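How to Lay Your First Crystal Grid
by Tayla Ashby

If you already have a bowl of tumbled stones on the windowsill and you pick them up every time you walk past, you are more than ready to make a grid. I love grids. I love them more than wearing crystals, more than sleeping with one under the pillow, more than anything else you can do with a handful of quartz and a free evening! A grid lets your stones talk to each other, and once you've felt a good one hum in the corner of a room you'll want one in every room you own.

A crystal grid is a group of stones set out in a repeating pattern around one main stone, with a single wish or purpose behind it. Some people call that purpose an intention, and that's the word I'll use here. The pattern holds the intention and keeps it going after you've left the room.

What you'll need

One center stone, larger than the others if possible
Six or eight supporting stones, all the same kind
The same number of small clear quartz points
A piece of cloth, paper or wood to lay them on
A pen and a scrap of paper
A spot where the grid can stay put for a while

You don't need to spend much. My first grid was a chunk of rose quartz from the Coreck rock show with a ring of tumbled amethyst I'd had since high school, and it sat on a dinner plate. The stall I bought from had over 700 stones loose in wooden trays, and I must have picked up half of them before that one got warm in my palm and stayed that way.

Step 1: Decide what the grid is for

Write it down in one sentence, in the present tense, using words you would say out loud. "I sleep deeply and wake up rested" is lovely. "I would like to hopefully be a bit less tired if possible" gives the stones nothing to hold on to. Keep it to one subject. If you find yourself writing "and also," start a second piece of paper and save it for another grid.

Keep it about you, too. A grid for your own patience with your sister works far better in my experience than a grid to make your sister less annoying (I have tried both).

Step 2: Choose the stones

Your center stone carries the main idea. These are the ones I reach for:

Calm and sleep: amethyst or lepidolite
Love, friendship, kindness to yourself: rose quartz
Courage and getting things done: carnelian
Money and good luck: citrine or green aventurine
Feeling safe at home: black tourmaline or smoky quartz
Study and clear thinking: fluorite
Dreams and intuition: moonstone

The supporting stones can be the same as the center or a close friend of it. Rose quartz with amethyst around it is soft and sleepy. Carnelian with citrine around it is like having the radio on in the kitchen. Clear quartz goes with everything and turns up the volume on whatever it's near.

If a stone that "doesn't belong" keeps catching your eye, put it in. I have a gray beach pebble from Lowther that has been part of every house grid I've made, and you won't find it in any book.

Step 3: Cleanse everything

Stones pick up the mood of wherever they've been, so give them a fresh start. My favorite ways:

Moonlight. Set them on a windowsill overnight. A full moon is glorious, but any night will do.
Sound. Ring a bell or a singing bowl over them until the note fades away, and then ring it again.
Smoke. Pass each stone through the smoke of incense or dried rosemary, with a window open.
Breath. Hold the stone in both hands, breathe in slowly, and blow across it as if you were blowing dust from an old book.

Be careful with water. Quartz, amethyst and carnelian are fine with a quick rinse under the tap, but selenite is only a 2 on the Mohs scale and it really doesn't like to be wet. You'll lose that silky surface. Keep water away from malachite and pyrite as well. And don't leave amethyst, rose quartz or fluorite in strong sun, or the color can fade on you.

Step 4: Pick a pattern

Start with a circle. It's friendly, it fits on anything and it's very forgiving if your stones are different sizes. Center stone in the middle, supporting stones around it, quartz points in the gaps.

Once you've done a circle or two, try these:

The six-petal flower, for love and family. Six stones around the center, then six more farther out, lined up with the first ones.
The spiral, for growth and new projects. Start at the center and curl outward, using smaller stones as you go.
The square, for home and protection. One strong stone at each corner, points along the sides.

You can buy printed cloths with the lines already on them, and some are gorgeous, but pencil on plain paper is just as good. I draw mine with a saucer and a ruler. A folded sheet will give you your creases for the square, and folding it again corner to corner gives you the diagonals.

Step 5: Lay the stones

Turn your phone off. Light a candle if you like them. Fold up your written intention and put it where the center stone will sit.

Now work from the outside in. Place the outer points first, then the supporting stones, and say your sentence quietly with each one. Lay the center stone last, right on top of the paper. Some teachers go from the center out, and that works beautifully for grids where you're sending something into the world, such as healing for a friend. For anything you want to draw toward yourself, I go inward every time.

Which way should the points face? Toward the center to bring something in, away from it to send something out. All one way around the circle if you'd like the energy to keep moving.

Take your time over this! A small grid takes me as long as a cup of tea takes to go cold. The big one I laid at the Nullell retreat last September took a whole evening, and I enjoyed every minute on that floor.

Step 6: Switch it on

Take a spare quartz point (or use your finger, which is just as good). Starting at the center stone, trace a line through the air to the nearest outer stone, back to the center, out to the next one, and so on until you have been all the way around. Picture a thread of light following your hand. When you get back to where you began, say your intention one last time and thank the stones.

Plenty of people feel a tingle in the fingertips here. Plenty feel nothing at all the first few times, and their grids do just fine.

Step 7: Look after it

Leave the grid up for as long as it still feels lively. For me that's often one moon cycle, from new moon to new moon. Say hello to it in the morning. If a stone gets knocked, put it back, trace the lines again and carry on. When the grid starts to look like furniture, it's time to take it down, center stone first, and give everybody a good cleanse before they go back in the bowl.

Keep small stones well out of reach of toddlers and pets. And please keep seeing your doctor for anything a doctor should see. Crystals are wonderful company alongside that care.

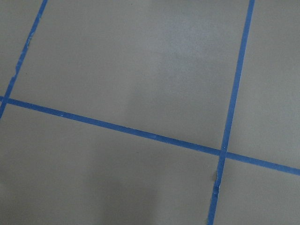
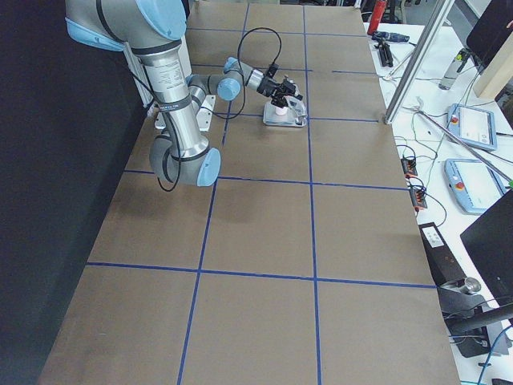
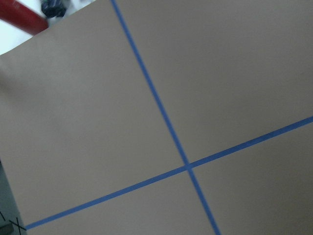
Blue lines on a plain, flat surface.

A few quick answers

Can I use chipped or broken stones? Yes, please do. A chipped stone has had a life, and I find they're often the loudest in the bowl.

Can I have more than one grid going? Of course, but put them in separate rooms while you're learning so you can tell which one you're feeling.

Do the stones have to match in size? No. Put the heavier ones opposite each other and the pattern will look balanced.

Can I travel with one? I do! Mine lives in an old mint tin, a tiny rose quartz with four chips of clear quartz, and it takes up less room than a pair of socks. Lay it out on the nightstand when you arrive and pack it last when you leave.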